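Jikdale Robotics Club: Home Tasks Gallery

Our club has met after school at Jikdale for 5 years. Most of that time went into wheeled robots that follow a line or push blocks around a mat. This year the members voted to try household tasks, which are much harder for a robot and much easier to explain to a parent. The project is called Tanoli, after the name the members gave their first software folder. Nobody has changed it since.

Before a robot can learn to handle a phone or a charger, it needs examples of people doing the same job. Members record short clips at home from head height, with both hands in front of them, and then label the clips at the club. The first task on our list is charging a phone. It sounds simple, but it involves a thin cable, a small connector and a phone that slides easily on a smooth surface.

The pictures on this page come from the charging task. The full set is kept on the club computer, and members can ask for a copy of any clip they recorded.
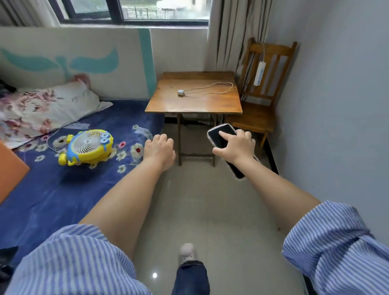

Phone in the right hand, left hand free. The folding table with the charger on it is straight ahead, between the bed and the chair.

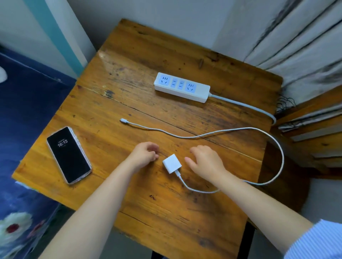 At the table, with a hand on each side of the adapter. The phone is lying face up on the left and reads 16:13.

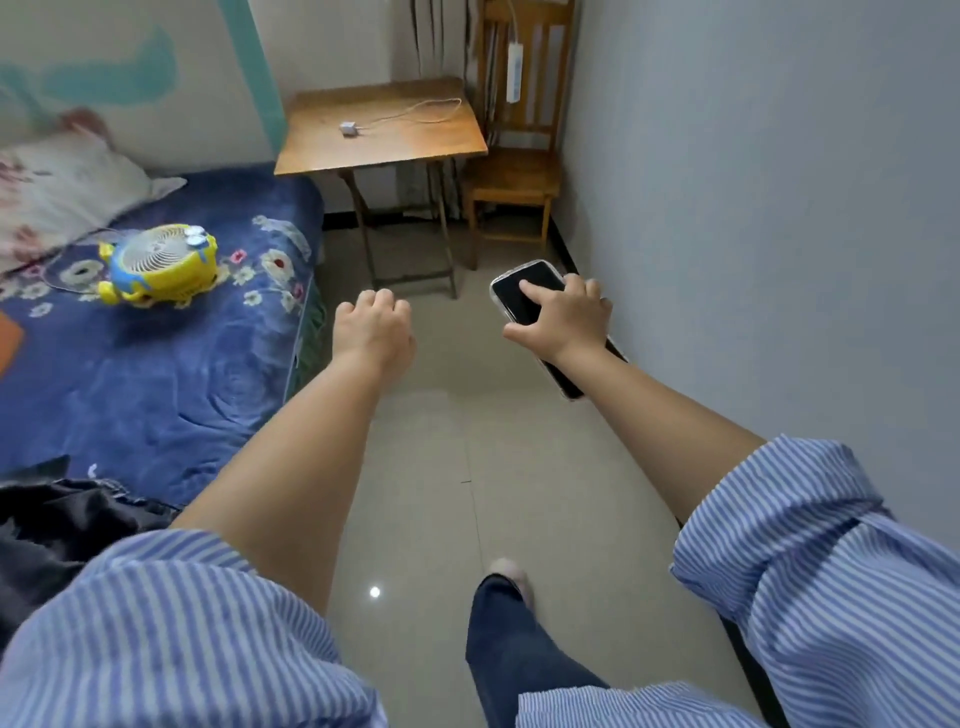
Bed on one side, wall on the other, and the table and chair at the far end. The charger block and its cable are on the tabletop.

Once the clips reach the club, we split them into short pieces and give each piece a label. Our list has 8 labels, including "walk," "reach," "pick up," "plug in" and "put down." Two members label every clip separately and then compare their work. Most disagreements are over where a reach ends and a pick up starts. We settled on the first moment the fingers touch the object, and that rule is now written on the board next to the door.

So far the club has labeled 1,161 pieces. That was enough to train a small model that guesses the label for a new clip. It does well on walking and badly on anything to do with cables. White cables on light surfaces give it the most trouble, and clips with strong glare come next. We are collecting more cable clips in different homes and on tables of different colors.

The robot side of the project is further behind. We have one small arm, bought used, and a gripper the members printed and assembled themselves. It can lift a phone case with nothing in it and set it down again on a marked square. It cannot plug anything in yet. The members working on it are making new fingertips with a softer grip, and the next version should be ready to test in March.

In the spring we are taking the project to the Stencombe student showcase, in the software group. We will bring the labeling program, a poster and the arm. Vallano, the shop that sells us our motors and screws, is lending us a folding display stand for it.

New members are welcome in grades 9 and up. You do not need to know how to program. Labeling is a good place to start, and it takes one afternoon to learn. Anyone who records at home needs a signed permission form, and should put away mail and family photos before starting. Forms are in the tray by the club room door.

More pictures will be added when the fingertip tests begin.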